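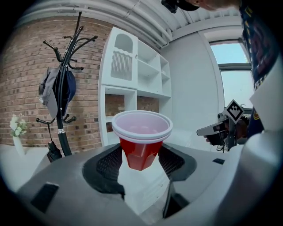 August progress report, Plarken meeting room and kitchen corner
By Malte Ruppert

Dear friends at the Mendonça Fund,

Thank you again for the grant, and for your patience while I got this written. It has been a busy month, and a happy one, and I'd like you to know where your money has gone so far.

The room is open! We have kept the red brick as it was, and I'm so glad we did, because against the white shelving it looks warm and lived in even on a gray morning. The tall shelving unit is up against the back wall, the one with the arched opening in its upper cabinet, and you can still see brick through the lower cubbies. Drasley delivered it in five parts and it took two long evenings to put together (the instructions were for another model, but we got there). The pipes on the ceiling have been painted white to match.

The black coat rack has turned out to be the best thing we bought. People come in, hang up a bag or leave an umbrella, and stay — before, everything ended up in a heap by the door and half of it went home with the wrong person. Somebody has taken to bringing in fresh flowers, too, and I have not asked who.

As for the cups, we went with the red plastic ones with the white rim after all. I know we had talked about china in the spring, but these stack one inside the other, and they don't mind being dropped. Thursday mornings are the real test, with everyone wanting coffee at once, and so far we have managed without running short.

On spending, $405 of the furnishing line is left. I would like to put it toward a blind for the window, which gets strong sun after lunch, and a second set of hooks at a height the children can reach. Fadard has promised me a price for the blind, and I'll send it on as soon as it comes.

Still to do: labels for the shelves, and a proper place for the spare chairs, which are living in the hallway for now. Do come by for a coffee when you're in the neighborhood.

With warm thanks,
Malte

5 shares · 2 comments

Recent updates
Choosing a color for the hallway
Drasley delivery dates
Notes from the Plarken open morning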